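Cloth folding by hand-held gripper - notebook, bedroom sessions

Last updated: 21 April 2020
By Henok Woldegiorgis

Writing this up the same evening while it is still in my head, because my notes from the kitchen sessions were a mess and I promised everybody on Lemma that I would do better this time. 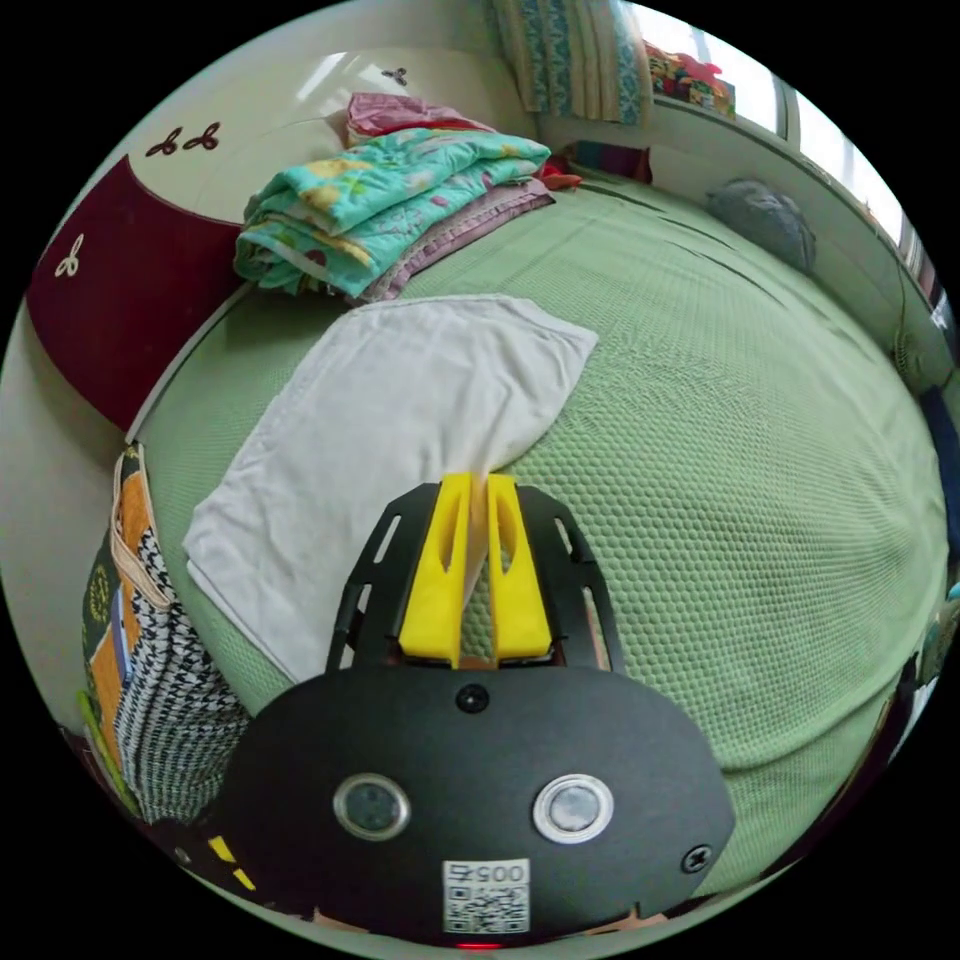
What we are doing and where things stand

The task is the small white cloth, laid out on the bed, to be picked up by an edge and folded in half, then in half again, and set down flat. We do it by hand with the gripper tool, squeezing and moving it ourselves, and the idea is that Aven (the arm back at the shop) learns the motion from what the tool records. I am on unit 0057 for the whole of this block. I used a different one for the towels and the squeeze felt softer, so please, if you take over from me, stay on 0057 until the block is done and then change if you want to. Mixing them in the middle made a lot of trouble for us with the cups.

The goal for the cloth task as a whole is 2,000 good folds. Today I did 60 tries and kept 36. That is a worse day than I hoped for, and most of this entry is about why, so bear with me.

The pinch

The hard part is the first pinch, as all of you guessed. On the table at the shop the cloth lies on something stiff, so you can come down with the fingertips, touch the table, close, and you have the edge. The bed gives. You press and the mattress goes down with you, and the cloth goes down with it, and when you close the fingers you either get nothing or you get the cloth and the bedspread together. The bedspread has that little honeycomb weave with plenty of texture to grab, and the fingertips seem to like it more than they like the cloth.

I tried three ways of going in.

First, straight down, the way we do it at the shop. Bad. I kept getting a double pinch, and when I lifted, the green bedspread came up in a tent with the cloth on top of it. I stopped doing this after the first handful and threw all of those out.

Second, coming in low from the side with the lower fingertip sliding under the edge. This feels lovely when it works, and you get a very clean hold. The trouble is that you have to tip your wrist a long way over, and I am not at all sure Aven can get its wrist into that position on the real bed without its elbow hitting something. Henok of last month would have happily recorded a whole day of those and found out in July that the arm could not do any of them. I kept a few and marked them in the log as "low entry" so we can pull them out if we need to.

Third, coming down at a slant, stopping as soon as the tips touch cloth, then dragging back a tiny bit toward the middle of the cloth so it makes a ripple, and closing on the ripple. This is the one. It takes longer, but the bedspread stays where it is, and the arm should be able to copy it. From the middle of the afternoon I did only this one, and nearly all the keepers come from there.

A note for whoever does the next block: do the drag slowly. My natural speed for it is a quick little flick, the way you would pick a sheet of paper off a desk, and on playback you can hardly see that anything happened. I had to talk to myself out loud to slow down. My daughter thought I was on the phone.

Pulling on the corner

Once you have the cloth there is a second problem that I had not expected. If you lift by a corner and pull toward the middle of the bed, the cloth stretches into a long point and the rest of it swings around to lie on the diagonal. Then your fold is crooked before you have started. I did this over and over in the morning and kept wondering why my halves would not match.

The fix is to lift before you pull. Up first, enough that the part near the fingers is clear of the bed, and only then across. It sounds obvious written down. In the moment your hand wants to do both together, and with your own fingers you would get away with it, because you would use your other hand to hold the far side. We have one gripper and no other hand, and every time I do one of these tasks I am surprised again at how much work my left hand does in ordinary life.

I did think about using two tools, one in each hand. Rallstead, the other group's setup, goes that way and their folds are beautiful. But Aven is one arm for now, and I would sooner have plain folds that it can do than pretty ones that it can't. If the second arm does come, we will redo this whole task anyway.

Where the cloth starts

For the first stretch I was putting the cloth down neatly square each time, without thinking about it, like somebody setting a table. Then I looked back over the recordings and they were all the same. That's no use, since the cloth will never be that polite when the arm is doing it alone. So now, between tries, I pick it up, give it a shake and drop it, then flatten it only as much as it needs to count as "laid out". Sometimes it lands diagonal, sometimes close to the edge of the mattress, and it keeps its creases. I am leaving the creases in. Please don't iron it! I know it is tempting.

I also moved around the bed. Some tries are from the side and some from the foot. I did not do any from the head end, as there is not much room to stand with the headboard there, and we could not put the arm there either.

The things around it

We talked last time about whether to clear the bed before each session and I said I would make a decision, so here is my decision, which is to leave everything. The blankets stay folded up by the headboard, the cushion stays over on the wall side, the bag keeps hanging where it hangs. It is a bedroom and people live in it. If the model can only find a white cloth on a bare bed it has not learned very much. What I will do is let the stack change from day to day the way it naturally does and write down nothing about it.

The one exception is anything else white and flat. A pillowcase left near the cloth would be asking for confusion at this stage. Later on, maybe, as a separate block.

Light

The window is at the far end, beyond the curtain. In the morning with the curtain partly back, it was fine. After lunch the sun came around and there were a few tries where the white cloth washed out on playback and you could not make out the fold line at all. I dropped four of those, which hurt, because they were nice folds. Pulling the curtain a little farther over fixed it. I want a few bright ones in the set all the same, so tomorrow I will try one round with the curtain open on purpose and see if they are usable.

Squeeze

Small thing, but I want it on paper. My grip gets tighter as I get tired. On playback the opening between the yellow fingers is wide and relaxed in the early tries, and by the end of the day I am clamping on the cloth as if it owed me money. Tutden (the script that cuts up the recordings) finds the start and end of each pick from the finger opening, and on two of the late ones it put the release in the wrong place because I never opened up fully between the first fold and the second. I fixed those by hand. Better to open all the way, every time, pause, and then go in for the second fold. The pause can be short. Count one in your head.

Take breaks too. I did the last stretch without one, out of pure stubbornness, and half of what I threw away came from it.

What counts as a keeper

I have been a little loose about this and we should all use the same rule. What I used today:

- The cloth is held by its own edge only, with no bedspread in the pinch.
- Both folds are done in one go, without starting over. A second attempt at the pinch is fine and I want some of those, because the arm will miss as well and should see what to do next.
- The last shape is more or less a rectangle, with no part of the cloth hanging out by more than a finger's width.
- My free hand stays out of it.

That last one cost me three tries. I reached out to smooth the cloth down at the end, completely without noticing. I have now taken to keeping my left hand in my pocket.

Reading the second point over again, I see I was stricter than that in the morning and threw out a few where I missed the first pinch and got it on the second. They may still be on the card. I will look before I wipe it.

Running count

With today's keepers added, the total for all tasks on Lemma is 2,649 recordings, and that includes the towels, the cups and the kitchen drawers. The cloth task is only a small slice of that so far. I would like to think the next day goes faster now that I know which way to go in, but I thought that about the drawers too.

For tomorrow

Start with the slanted entry from the first try. Do a warm-up of five or so and don't record them, because my first few are always clumsy and I always keep them out of hope.

One round with the curtain open.

Try the cloth closer to the near edge of the mattress, where the bed is softer and drops away a bit. I avoided it today and I know why I avoided it.

Ask at the shop how far Aven's wrist can tip when it is down at bed height. If the answer is good, the low entry goes back on the list and I will be very happy, as it is by far the nicest one to do.

Charge the tool overnight. Bring the spare cloth in case this one gets too soft - it has been handled a lot and it hangs differently from how it did when it was new. I can feel it, though I could not tell you how to measure it.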